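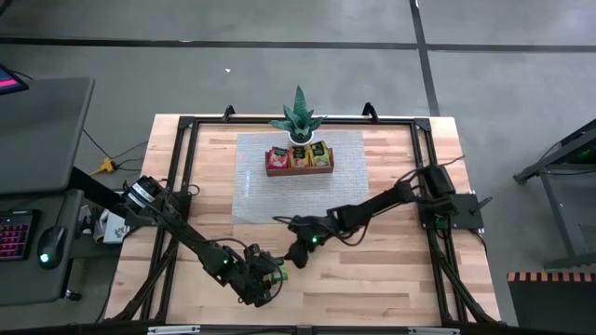 OK, storytime, because I have been quiet on here for a bit and the reason is that one of our arms scared me half to death. Nothing dramatic in the sense of blood or smoke! But I've been meaning to write up the green light thing. Our two arms each have a little green light up near the wrist, and for months I read that light as "all good, carry on." Left arm has a small green something (packet, probably) in its fingers, right arm is leaning in, green light, green light, snacks in the tray, lovely. Well. Green on ours means powered and talking to the controller. That is ALL it means. (thread, sorry, it's a long one)

---

Background for new people: I look after a two-arm table at Giltholm. The job is called Driltmont, please don't ask me why, it was named before I got there. The arms tidy small shop stuff. Pick up a packet, stand it in a tray, don't knock over the plant. My day is about half code and half crouching next to a table with a hex key in my teeth.

---

So, one afternoon in August. We're running handovers, which means left arm picks a packet, brings it to the middle, right arm takes it. We'd done it so many times that I was eating a peach. The left arm gets to the meeting spot, the right arm comes over, and then the right arm just... keeps coming. Slowly! Like someone leaning on you on a bus. It pushed the left gripper maybe the width of my thumb before I got to the stop button.

---

I'd love to say I was quick. I was not quick, I had a peach. I hit the stop with my elbow.

---

And here comes stop number two in my list of mistakes. When you hit the stop on our setup, it cuts power to the motors. Joints go limp. The right arm was reaching way out over the table at that point, so down it went, gripper first, onto the wood. There's a dent in the tabletop now. Ngọc Triệu drew a smiley around it in pencil and dated it, and I've decided that's fair.

---

For anyone running a similar rig: please, please find out what your stop does BEFORE you need it. Some arms have brakes that clamp when the power goes. Ours don't. If my hand had been under there picking up a packet (which I did all the time back then, ugh) it would have been a gripper on knuckles. These aren't huge arms but they're not light either.

---

The actual hunt took us 3 days, and I'm going to give you the dead ends because everyone's write-ups skip the dead ends and then I feel dumb reading them.

---

Dead end: the cameras. I was so sure it was the cameras. I figured the right arm thought the packet was farther left than it was. I redid the whole calibration, printed fresh targets, the works. Ran it again with no packet at all, just the motion. Same slow lean. Cameras had nothing to do with it, so that was a morning gone.

---

Dead end: the trained policy. Everybody's favorite suspect, right? "Oh the model did something weird." Ngọc pulled the log and the commanded position was totally sane. The model asked the right arm to stop in the right spot. The arm said, sure, I'm there. The arm was not there.

---

That last bit is what made my stomach drop a little. If the arm is going to be wrong I can work with it, but it was wrong and reporting that it was right. No error, no warning, wrist light happily green the whole time.

---

So we went looking at the shoulder encoder, which is the part that tells the controller what angle the joint is at. It sends a number. On that joint the number was stuck at 2,611. We'd swing the joint by hand with the power off (supporting the arm, I do learn) and the number would sit there for a second or so, then jump to catch up. Then behave perfectly for an hour. Then stick again.

---

During a handover, a stuck number is nasty. The controller thinks "hm, not there yet, push a bit more," so it pushes, and the number doesn't move, so it pushes more. Then the number finally jumps to the target and the controller goes "great, arrived." If the next reading's late too, it never notices the overshoot. So that's your slow lean, folks.

---

Cause: a cable. OF COURSE it was a cable. The bundle loops over the joints, and on the right arm the loop at the shoulder was a touch too short. Every long reach toward the middle tugged the encoder plug. We'd done more than 4,000 handovers on it by then and the plug had worked itself half out of its socket. You couldn't see it without cutting the ties off.

---

I texted a photo of the plug to my old boss at Ballard and got back one word, "Classic." Thanks!!

---

What we changed:

- longer loop at both shoulders, tied down on each side of the plug so the plug itself never takes the pull
- controller now stops if it's commanding motion and the reading doesn't change
- motor current limit during handovers, set way lower than before
- hands stay off the table unless both arms are parked

---

The second one is the one I'm mad about. It's a tiny check. Ngọc wrote it before lunch. It should've been in there from the start and I'm the one who left it out, with a comment in the code saying "add later." The comment had my initials on it.

---

It did trip once since then, on the left arm, which I'd been calling the good arm. Same plug, just starting to creep. Caught it before anything touched anything, and I did a little dance by the desk.

---

My cat Lục was not harmed in any of this, he lives at home, but people always ask about him so: he's great, he's on the router because it's warm.

---

If you've got a stop that holds the arms up without brakes, how are you doing it? We're looking at counterweights or springs and I have opinions about springs. Replies are open.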